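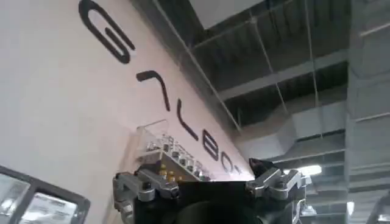 Figure 1. Wall lettering with a clear acrylic display case mounted beneath it.

Trellwood School of Exhibition Practice
Unit 13: Small Parts on Walls
Course handout, prepared by Ida Hellwig

13.1 Scope
This unit deals with the display of small metal parts in wall-mounted cases. Students are expected to have read the notes on fixings from Unit 12 and to bring their own scale drawings to the seminar.

13.2 Lettering and case
Large black sans-serif letters on a pale wall are legible from the far side of a hall. A case hung below them is read at arm's length. The two should be planned together on one elevation drawing. In Figure 1 the case sits just below the "L" and the "B". Students should mark on their own drawings which letters the case relates to, and state the gap between the two in millimetres.

13.3 Stepped layouts
Small silver parts set out in rows are difficult to tell apart when they lie on a single level. A stepped, tiered arrangement, as used in the case shown, gives each row its own height. Items of a different colour may be grouped together; note the few small gold-coloured round items near the lower corner, next to dark components.

13.4 Reflections
Clear acrylic catches light along its edges, and white reflections of this kind are visible in Figure 1. Lamp positions must be tested with the case closed. The method is set out in the Cirkport lighting sheet, which may be borrowed from the unit office.

13.5 Coursework
Design a wall case for no more than 196 small parts. Submit one elevation, one section and a written statement of 200 words. Work is to be handed in to Binta Nwosu before the end of May. Drawings without a scale will be returned unmarked.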